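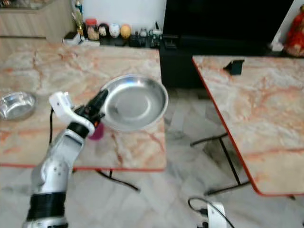

Divuvik Budget Notes is a shared cost sheet for anyone planning a one-arm tabletop setup, and we love how far a small budget can go! Most of the money goes to the arm and gripper. The props are the fun part: a pink cup and a couple of stainless steel dishes cost next to nothing, and folding-leg tables are easy on the wallet too.

Files
budget.csv: 254 line items
spares.csv: cables, finger pads, 49 rows

Planning limits
Pedum tier: $900, used parts
Howlader tier: some $2,000, new arm

Prices last checked in February.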